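19 August 2021

Gift box trials, Multbridge bench. Father's Day leftovers have become birthday stock, as they do every year. Weighed the Verkelwood coffee tin again: 260 g, same as the label, so no argument there.

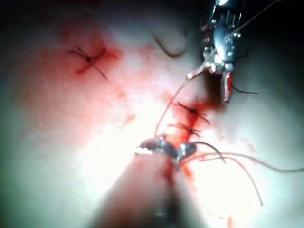
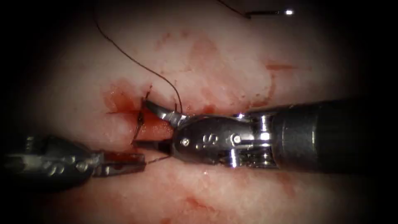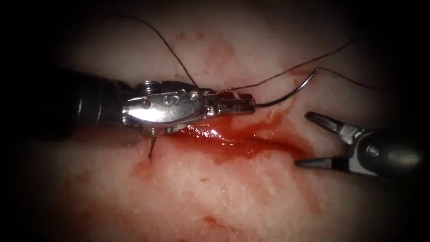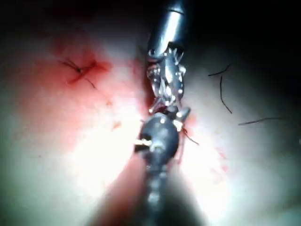

Packed 3 boxes with the Gomadis soap next to the coffee. Left them shut for 30 minutes. The coffee now smells of soap and the soap smells of nothing - a poor trade for anyone's dad.

Pētersons fudge fits if the ribbon goes. Ribbon gone.

Still to do: try the wax paper, and order 20 more lids in the right size this time.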